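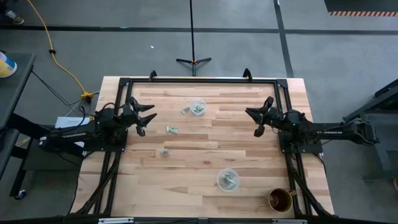 4. Caring for Oiled Wood Surfaces

The Mellach maintenance oil is intended for unvarnished worktops and tables used indoors. Read this section in full before opening the container.

4.1 Preparation

1. Clear the surface and wipe it with a damp cloth.
2. Allow the wood to dry overnight.
3. Sand any raised grain lightly, following its direction.
4. Remove all dust with a dry brush.

Note: Do not use steel wool on oak. Fragments left in the grain may cause dark stains.

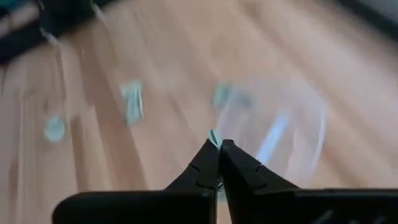
Can the oil be applied over old varnish?
Varnish must be removed first, as the oil cannot soak into a sealed surface.

4.2 Application

5. Stir the oil slowly. Do not shake the container.
6. Spread a thin coat with a lint-free cloth, working along the boards.
7. Wait 20 minutes, then wipe away all oil remaining on the surface.

CAUTION: Cloths soaked with oil may ignite without a flame. Lay them flat outdoors to dry, or place them in a metal container filled with water and close the lid.

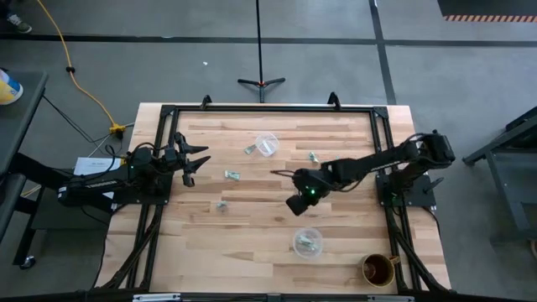 8. Apply a second coat the following day in the same manner.
9. Keep the surface free of water and heavy objects for one week.

Record each treatment on the care card, form 221. Surfaces in daily use should be oiled again every December, or sooner if water no longer beads on the wood. For replacement cloths, order part 885.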